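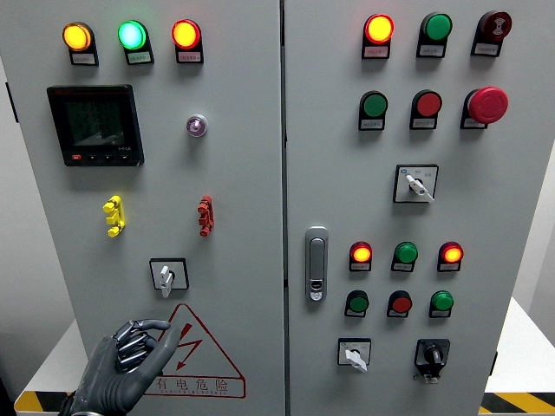 Groveck review (PC, played on the 3rd patch)

Groveck came out in April and I've only just rolled credits. 358 minutes on the save file, which is short, but I went back for the side islands after and that's where most of the good stuff is tbh.

You play a ferry pilot. Small boat, big fog, a lot of drowned villages. Combat is the weak bit. Dodge, poke, dodge, poke. Lock-on picks the wrong enemy constantly and the camera has a fit indoors. Lullum, the second big area, nearly made me quit. Three arenas in a row with no save point, come on.

The puzzles though. Really good. Bell ones especialy. You hear a note across the water and have to work out which tower, then steer there by ear. No markers. Lovely.

Runs fine at 96 fps on my old card, dips near the lighthouse. Two crashes, both on the map screen.

214 shares

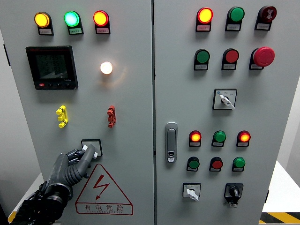

Iklowfan: disagree on Lullum, best part of the game for me. You can skip the middle arena if you take the boat round the back, there's a gap in the reeds.

OK, tried that and it works. Fair enough. Still think a new player won't find it, and the game gives you no hint at all. Half a point back on for that.

Music is great, sound in general is great, play it with headphones. Voice acting a bit flat. Text is tiny on a telly and there's no option to change it, same problem Jurić had and they never fixed it there either.

Upgrades: get the hull first. Ignore the harpoon, its useless until the last hour.

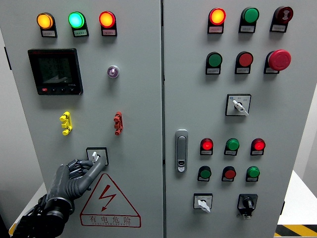
Left-hand door, lights on.

Worth it? At full price, hmm. At 50% off yes, easily. If you liked Jurić you will like this more. If you're after proper fights look elsewhere.

7.5/10

18 comments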